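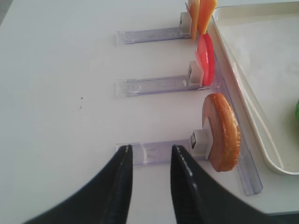
Gripper open in front of the lowest holder, sliced food standing in white clips.

In June I rewrote our bench rules for the food handling cell at Jenthorpe. The old document had 26 rules, and people remembered maybe five of them. Now we have 16, on one page.

Rule one did not change: the fingers approach open, and they stop before the clip. The operator looks, then confirms. Liam Sedgwick finds this slow, and he is right, it costs us 3 seconds each time. I still want it. A soft slice does not give the arm any warning like a hard part does.

Rule four is new. Crumbs on the table are wiped between runs, with the arm in hold - never while it moves. Phyllis Hulme asked me to write also who does the wiping. It is the person who has the enable switch in their hand.

I am still not happy with rule nine, about cleaning the fingers. My wording says "regularly", and this word means something different to everybody. If you have better wording from your own lab, please write me.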